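3.2 Espaço de ensaio e superfícies de apoio

Os registos foram recolhidos no apartamento-piloto de Ratby, adaptado para o projeto Grerley entre setembro e o início da fase de medições. Das 382 sessões consideradas neste artigo, 26 decorreram na divisão aqui tratada, cujas paredes foram mantidas sem quadros nem revestimentos decorativos. A escolha segue o protocolo de Hsu para o estudo da arrumação doméstica em altura – isto é, acima da linha dos ombros do participante. 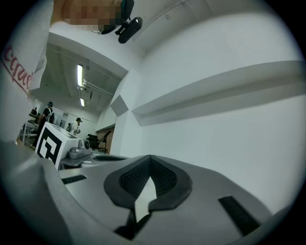

Figura 4. Parede branca com prateleira horizontal comprida, de rebordo baixo; na parte superior, conduta fina no teto.

A prateleira da Figura 4 projeta uma sombra cinzenta e suave na parede, por baixo da sua face inferior. Este tipo de sombra foi tratado como zona de baixo contraste na anotação, com uma categoria própria. O rebordo, embora pouco saliente, foi codificado em separado, por condicionar o gesto de pousar objetos de base larga.

No conjunto das sessões foram anotados 1267 episódios de colocação ou retirada de objetos. Os episódios interrompidos ficaram fora da análise de duração, mas entram na contagem por superfície (Tabela 2). A codificação seguiu o manual Clemomholm, com uma alteração: prateleiras e parapeitos formam uma única classe – «apoio mural».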